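Visit report: Rutard sorting hall, Dellwood site

The Dellwood hall takes in mixed small household goods, mainly toys and kitchen plastics, and sends them out again as graded lots. Our visit in July covered receiving, bin storage, sorting and the washing line. Hilde Cuypers, who runs the sorting section, led the tour. Wouter Van Rooij joined us for the washing line and answered the questions on water use.

Receiving

Goods arrive in sacks from collection points and are weighed at the dock. Intake on the morning of our visit was 373 kg by 10:30. Sacks are opened on a slatted table so that grit and paper scraps fall through. Batteries, glass and anything with a cord are pulled at this stage and go to a separate cage. The remainder is tipped into gray open-top bins and wheeled to storage.

Bin storage

Storage is a double row of racking with 16 bays. Each bay carries a card with the intake date and the collection point. Bins go out in order of arrival. The older Morris bins have been kept in service alongside newer stock, and the two types do not nest with each other, so empties are stacked separately at the end of the row. Floor markings were worn through at the turning point and should be repainted.

Sorting

Sorting is done by material first and by type second. The main streams are rigid plastic, soft plastic, textile, and foam or sponge. Toys are held as their own class whatever they are made of, because the buyers take them as toys. A full bin is never sorted from the top down in one pass. The contents are spread out over several bins, a small quantity in each, so that every item can be reached without digging.

The bins show their age. Walls are scratched and flaking in places and the floors are scuffed, but the sloping sides keep items from collecting in the corners and make wiping down quick. A thin load of the kind we saw includes a coral-red cloth, a translucent yellow-green plastic spoon, an orange-red plastic cup and several small toy figures, and it would be divided among at least three streams.

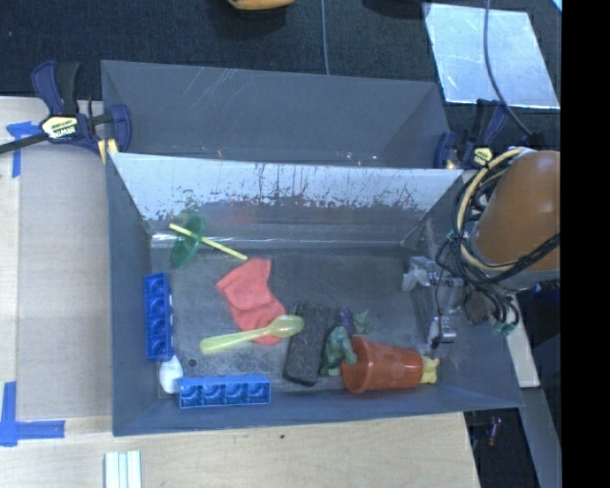

How are small toys kept from being lost among the larger plastics?
They are picked first. The sorter clears figures and other small toys into a tray before touching cups, lids or textiles, and the tray is emptied into the toy lot at each break.

Textiles are lifted next. Cloths are shaken out over the bin and go to a Wullwood sack on a hoop stand. Rigid plastic follows. Foam and sponge come last and are weighed separately, as their volume gives a false impression of the lot size.

Washing line

Rigid plastic passes through a pre-rinse, a detergent tank and a final rinse. The detergent tank holds 1,000 liters and is changed at the end of each shift. Van Rooij reported that the final rinse water is reused as pre-rinse, with a mesh filter between the two. The filter basket was clean when we looked at it. Drying is by warm air on perforated belts, with a dwell time of 9 minutes. Cups and bowls are placed open side down, which is still done by hand.

Points noted

Lighting over the sorting benches is even and adequate for separating pale yellow from white. Noise at the dryer outlet makes conversation difficult. Bay cards are handwritten, and two were hard to read. Cuypers expects printed cards to be in use by the autumn intake. We have asked for a copy of the class list and the weighing sheet, and for the filter cleaning schedule.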